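Toy Washing Day Returns to the Arruda Room

27 June 2021

The soft toys at the Brallport play library are getting their summer wash, and we could use a few more hands at the sorting table. Members who borrowed toys over the winter will know that the plush shelf had become crowded, with animals pushed in on top of each other and the small ones lost at the back.

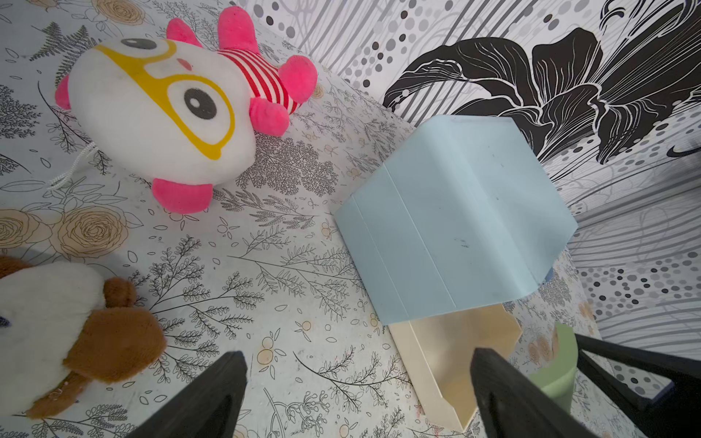

The last full sort was in December. A lot has come in since then, mostly from families whose children have moved on to bikes and board games. We are glad to have it all, but a toy can't go on the lending shelf until it has been checked, cleaned and given a card. At the moment the bags are coming in faster than we can empty them.

Sorting is simple work and can be done sitting down. Each toy is looked over for open seams, loose eyes and hanging loops or cords. Anything with a long string goes in the mending tray, even if the rest of it is perfect. Many plush toys are sold with a white loop for hanging on a hook or a bag, and it is easy to miss one when the toy is lying on its back. Our rule is to snip the loop off close to the seam for the under-threes shelf and leave it on for the older children, who like to clip their animals to a backpack.

Eyes are the next thing. Printed and embroidered eyes are fine for all ages. Plastic eyes get a firm tug, and if there is any movement the toy goes to mending. The same goes for buttons, bells and anything glued on.

After that, toys are split by how they will be washed. Plain cotton and velour can go in the machine inside a pillowcase, on cold. Long or fuzzy pile does better by hand, in a basin with a little mild soap, and should be pressed in a towel and never wrung. Bright pinks and reds are washed apart from white ones. We learned that in December, when a white rabbit went in with a red scarf and came out the color of ham. It is still on the shelf and gets borrowed a good deal.

Toys with a box or a battery inside can't be soaked at all. Wipe these with a damp cloth and stand them up to air. If you aren't sure, squeeze the belly and the feet. A hard lump usually means a squeaker or a sound unit, and both go in the wipe-clean pile.

Drying takes longer than people expect. The outside of a toy can feel finished while the stuffing is still damp, and a damp toy in a closed cupboard will smell within 2 days. Please leave everything on the racks by the window until the tags are changed from yellow to green. Large bears may need to be turned over and left for another day.

A word about the boxes and trays. Folding boxes, lids and plastic tubs often arrive in the same bag as the toys, and they tend to pile up at the end of the table. Put flat ones under the bench and stack the open trays by the sink, where we use them for drips. Cracked plastic goes straight to recycling. If a container clearly belongs to a game or a set, tape a note to it and leave it on the Mosano shelf (the gray metal one behind the door, for anybody new). We still have the lid of a tea set there and would like to find the rest.

The cloths on the sorting table are there to be used. They are old curtains and tablecloths, so lay toys directly on them and shake them out when you're done. A patterned cloth does make it harder to spot small pieces, and we ask that you run a hand over it before folding. Doll shoes have gone through the wash this way more than once.

Cards are written last. Put down the kind of animal, the main colors and anything that marks it out from others like it, such as stripes, glasses or a missing whisker. "White dog" is not much help when there are 10 white dogs in the drawer. If you can't tell what the animal is, write down the colors and leave the first line blank — a child will usually settle it.

We are still taking donations of clean soft toys in good condition, up to the size of a bed pillow. Please bring no more than 3 bags per family for now. We can't take toys stuffed with beans or pellets, and we have enough very large bears.

Drista Laundry on the corner has again offered the use of its big dryer for blankets and play mats. It is too hot for plush, so please keep the toys out of those bags.

The Arruda Room is open for sorting every morning through the end of next month. Aprons and scissors are in the top drawer. Bring your own gloves if soap bothers your hands.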